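Clunholm storage center puts its keys on new rings

Tenants at the Clunholm storage center will get their unit keys back on new metal split rings with plastic tags, starting Saturday morning. The change covers all 748 keys held at the front office, including spares.

The center, on Parnen Road, has used the same paper-and-string labels since it opened. Many of the labels have torn or faded, and some keys have been handed out with no label at all. Manager Gwion Wynne said the office spent too much time last winter trying keys in doors.

"We had a drawer of keys that no one could match to a unit," Wynne said. "You would walk the whole length of a building with a handful of them. That is a poor use of an afternoon, and the person waiting at the desk doesn't enjoy it either."

Under the new system, each key goes on a plain split ring with a flat tag. The tag color shows the building. Green is for the Beddoe building, the oldest of the 4 on the site, and the other buildings will have blue, white and red. Unit numbers will be written on the tags in permanent marker once each key has been tried in its lock.

Work began with the green tags. The Beddoe building has the most units and the longest list of missing or doubtful keys, so the office wanted it out of the way first.

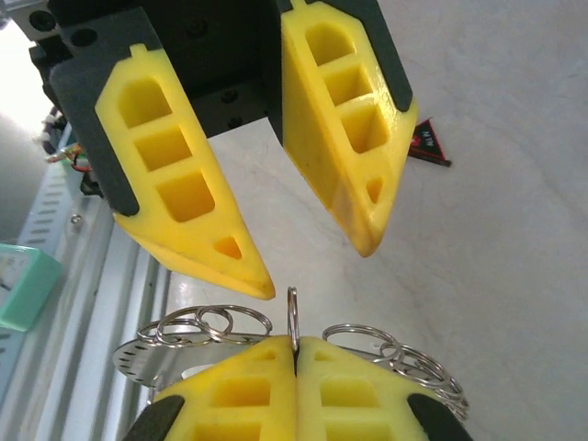
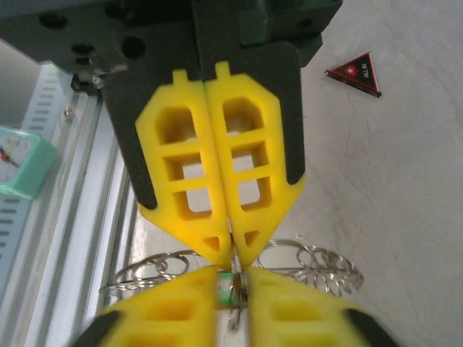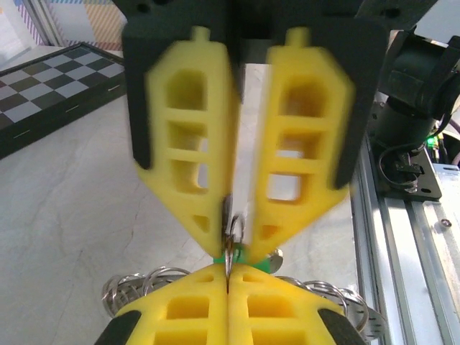 A split ring, with more on the round holder behind it (first picture), and a ring with a green tag (last picture).

The order for rings and tags was placed in November with Numard, a hardware supplier that already provides the center with padlocks and door bolts. Wynne said the rings are a standard size and can be replaced one at a time if they bend. The center looked at sealed cable loops as well but decided against them. Tenants often want to move the key to their own key chain, and a sealed loop would have to be cut.

Tenants may take the ring off or leave it on. The office asks only that the tag stay with the key, on whatever ring the tenant likes to use. A lost tag should be reported at the desk so that a new one can be made up, and there is no charge for the first one. After that the charge is the same as for a replacement padlock sleeve, which is posted on the price board.

The new tags won't carry the name of the center or its address. Wynne said that was a request from several tenants, who didn't want a dropped key to lead anyone to their unit. The tag will have the color and the unit number and nothing else.

Around 70 keys are still unmatched. These have been set aside and will be tried in locks over the coming weeks, starting with the ground floor of the Beddoe building. Tenants don't have to be present for this. Staff will turn the key in the lock to see that it fits, then lock the unit again without opening the door, and a slip will be left under the door with the time of the check. Anyone who would prefer to be there can call the office and set a time.

Keys that don't fit any lock on the site will be kept for 30 days and then scrapped. Most of them probably belong to padlocks that were cut off years ago, Wynne said, but a few look like house keys or cabinet keys that were turned in by mistake. Tenants who think they may have left one of their own keys at the desk can come in and look through the tray.

The key cabinet in the office is being changed too. The old one had hooks in a single long row, and keys on the lower hooks were often knocked off when the door was closed. The replacement has a separate panel for each building, with the hooks set farther apart so the tags can hang flat. It is a little deeper than the old cabinet, and the notice board next to it has been moved to the wall by the side entrance. Gate hours and the holiday schedule are now posted there.

Tenants in the Beddoe building can exchange their keys first, beginning at 9 a.m. on Saturday. They should bring the key they use now and some form of ID. The exchange takes a few minutes – the old label is taken off, the key is checked against the unit list, and it goes onto its new ring. Tenants with more than one unit should bring all of their keys together if they can, so that everything on the account is entered at once.

People who share a unit don't all have to come in. One person can bring every copy of the key, and extra tags will be handed out for the copies. The office would like to know how many copies are in use, though, because the current list is out of date on that point. Businesses that rent several units have been sent a separate letter and can drop their keys off in an envelope.

Dates for the other buildings will be posted at the gate and by the side entrance. Old labels will still be accepted until every building has been done, and no one will be locked out for missing the first date.

The loading bay will stay open as usual during the exchange. Drivers with large vans are asked to use the rear lane on Saturday morning and leave the spaces by the office free. Questions can be left at the front desk or on the office answering machine, which is checked twice a day.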